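Work with us > Current roles > Robot cell technician (home handling)

Robot cell technician, home handling

Niruser is looking for a technician to set up, look after and repair one robot cell at our Costache site. The post is full time, mainly on the early shift, and it starts in January. It is a hands-on job. You will spend most of the day with a hex key or a multimeter in your hand and the rest of it writing down what you did.

The cell

The cell is a mobile base with a lifting column, arms with black two-finger grippers, a small camera at each wrist and a sensor unit on a bracket higher up. It works in furnished rooms, picking up ordinary household things. There is no fence and no fixed jig. The floor is wood in some rooms and tile in others, and the table may be clear one morning and covered in cups and packets the next. A cell like this goes out of adjustment in ways a bolted-down one doesn't, and the person we appoint will be the one who notices first.

Much of the present work is with thin-framed objects such as rackets, which are hard on finger pads and show up any error between the wrist camera and the gripper very quickly.

The cell at work, two views from the wrist and one of the room:

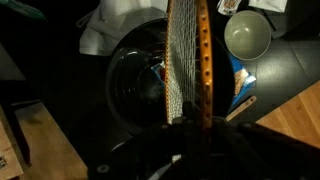
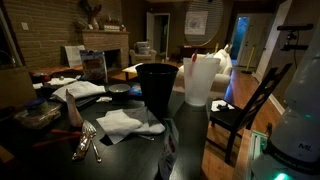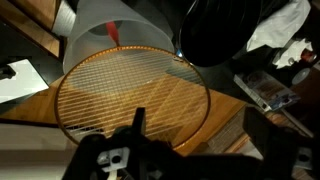 What you will do

Each morning you will bring the cell up from cold, home the joints, run the gripper through its full stroke and check that both fingers close on the centre line. If they don't, you shim or replace them before anyone else uses the machine. Start-up should be finished by 8.30.

Finger pads are changed every 2000 grips, or sooner if the edge has started to lift. You will keep the count, order the pads from Skasov and record which batch went on. Please be honest in the log if a change is late – we would much prefer a true entry to a neat one.

You will also:

- clean the wrist cameras and check their calibration against the target board
- inspect the cable runs at the wrist and elbow and replace chafed sleeving
- check the brackets and mounting screws at the gripper, with a torque driver and not by feel
- look after the batteries and the charging dock
- reset the room between tasks using the layout sheet for that day
- find faults, repair what can be repaired on site and send the rest back to Skasov with a proper written report
- keep the spares cupboard stocked (it holds 140 lines at present, and the labelling needs work)

Cable faults are the most common repair. Most of them are at the wrist connector and can be put right in under an hour if the spare loom is already made up, so making up looms is part of the job in quiet weeks. Column and drive faults are less frequent and take longer. You will be trained on both before you are asked to work on them alone.

Once the cell has done 1000 hours it has a full service. It comes out of use, the covers come off, and you work through the service book with a second person present. The next one is due soon after you start, and Zamfira Surdu, who has looked after the cell up to now, will do it with you. She is moving to our Giltari site but will stay on the telephone for the first few months.

What we need from you

You should have at least two years' experience of maintaining electromechanical equipment of some kind. It need not be robots. People have come to us from packaging lines, lift maintenance and hospital equipment. You must be able to read a wiring diagram, crimp and solder neatly, and isolate a machine safely before you open it. You should be comfortable using a command line to read logs and restart services. You won't be asked to write software, though small scripts are welcome if you like doing them.

Some lifting is involved. The battery packs are moved with a trolley, but the arm has to be steadied by hand when it comes off the column. Tell us if that would be a difficulty and we will talk about how the work could be arranged.

Written English matters. The log is read by people at both sites who haven't seen the machine that day.

Hours and pay

The shift runs from 7.30 to 16.00 with half an hour for lunch. Overtime is paid and has to be agreed beforehand. Pay is on technician grade B or C depending on experience, and the scale is sent out with the application form. We provide tools, workwear and safety shoes. There is a call-out rota shared with Giltari – at the moment it comes round one week in five.

The probation period is six months, with 80 hours of supervised work on the cell before you are signed off to open it by yourself.

How to apply

Ask for the form from Corina Ilie at the Costache office. Send it back with a short letter describing one fault you traced and how you went about it. It doesn't matter whether you fixed it. Shortlisted applicants will be invited for half a day, which includes a tour, a practical task on a spare gripper and a conversation with Zamfira and Corina. Travel costs are refunded on the day if you bring the tickets.

Contact: Corina Ilie, Costache office | © Niruser | Back to top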